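Chapter 3
Before Anyone Picks Up a Gripper: House Rules and Why We Write Them Down

I have taught this material to a good many people by now, and almost all of them arrive wanting to start with the interesting part. They want to record demonstrations, train something, and watch an arm fold a towel. I sympathize! But the shops I've seen get into trouble got into it with rules that lived in one person's head, and when that person took a vacation in December the rules went along.

So we begin with paper. The standard we'll lean on through this chapter is the handbook used at Trinau, where Helmi Hyvönen and Lesego Magagula keep a set of working rules for hand-held demonstration tools. It is short, a bit bossy in places, and has been rewritten more often than either of them likes to admit. You don't have to adopt it word for word (the people at Cusholm certainly didn't), but you should be able to say which parts you changed and what you put in their place.

The first group of rules covers the space. Walkways stay open wide enough for two people to pass, cables are kept off the floor wherever people walk, and anything on wheels is parked with its brake set before recording begins. If your room has stairs, you don't record on them, and you don't back toward them while watching a jaw close. 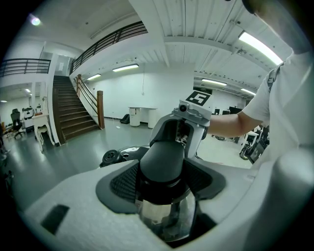
The second group covers the tools themselves, and it's the one new operators skim. Every gripper gets a look before the first recording of the day: pads seated, fingers moving freely, lens wiped, marker flat and clean. A scuffed marker can spoil a whole session without making a sound about it. At Nyitrai a team once collected 2390 demonstrations and had to set aside 790 of them over a marker that had started to lift at one corner. Lesego tells that story to every new group, and I've borrowed it shamelessly ever since.

When two people are handling grippers close together, one of them calls the moves out loud. It feels silly for the first ten minutes or so, and then it feels like ordinary good manners. Fingers stay outside the jaws, even when the tool looks perfectly idle, and a tool is handed over with a spoken "yours" and taken with a spoken "mine."

The third group is record keeping, which gets section 3.4 all to itself. For now, have a notebook beside you and copy out the rules your own workplace already follows, including the ones you have only ever heard spoken.

3.1 Who Is Responsible for the Room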